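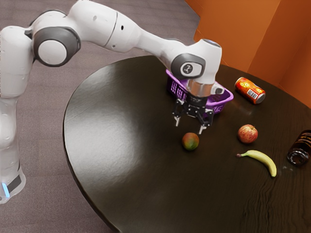

By Loukia Petridis, for the Hurau members' newsletter
August | Good practice corner

Hello again, everybody, and thank you for the many notes after the last column, which I am still working my way through (Zoi Zervas, yours is next, I promise). Several of you asked the same thing in different words: when we put a pick-and-place task into simulation, how much of it do we have to write down before anyone else can use the results? I've been meaning to get to that one since spring.

So let me start with an ordinary tabletop task, fruit and drink containers and a purple basket, because that is where most of us begin and where most of the trouble starts too. It looks so simple! An apple, a banana, something round and mango-like, a soda can and a brown bottle lying on their sides, one arm with a parallel gripper. You could explain it to your neighbor over the fence. And yet when Savvas Zacharopoulos and I went through the task sheets sent in by member groups, 151 of them in all, we found that 65 never said what counted as finished. Does the apple have to be resting in the basket with the fingers open? Is it enough that it dropped in while the arm was still moving? Two groups can run the very same setup and report very different numbers, and both of them will be telling the truth.

Our working guidance, then, which we have been calling the Skultov sheet after the village where we drafted it over one long and very rainy Sunday, asks for the end condition first. Write it at the top of the page, in a plain sentence, before you say a word about the robot. "The object is inside the basket, the gripper has let go, and nothing has moved for two seconds" is perfectly good. You don't need math for it.

Next comes the starting layout. Please say which objects may change places between runs and how far, and whether they may be turned. A can on its side is a different problem from a can standing up, and the same goes for a bottle, as anyone who has chased one across a table will tell you. If your can is always on its side, say so. If the basket sits at an angle to the table, give the angle, and say whether it stays the same from run to run. Anastasia Kouris also wants me to pass along that the starting pose of the arm belongs here, fingers open or closed included. She has been asking for this for a long time and she is right.

Then the surroundings, which people do tend to skip. The floor, the wall panels, the shine on the tabletop — all of that goes into the camera view, and if your policy learns from camera views it matters what they looked like. A glossy dark table with a big bright reflection on it can be a harder background than a dull one. We ask for the lighting settings and one still from the start of a run, saved with the sheet.

Přemysl Kratochvíl raised a fair point at the Canda meeting about failed runs. His group had logged 1,090 attempts and had thrown out 183 of them as "bad starts," and when he went back he could no longer say what had made them bad. Keep them, please! Mark them, give the reason in a few words, and report them separately if you must. Storage is cheap and memory is not nearly as good as we like to think, mine least of all.

One last thing about wording. A simulated result should be called simulated in the title of the sheet and again beside the success rate, even when it seems obvious to you. Sheets get forwarded, and pages come loose from each other.

The draft is open for comments through the end of the month, and Savvas is collecting them by email. The Sfakianakis group has offered to try it on their drawer-opening tasks next, so I should have something to tell you about hinges in the next issue.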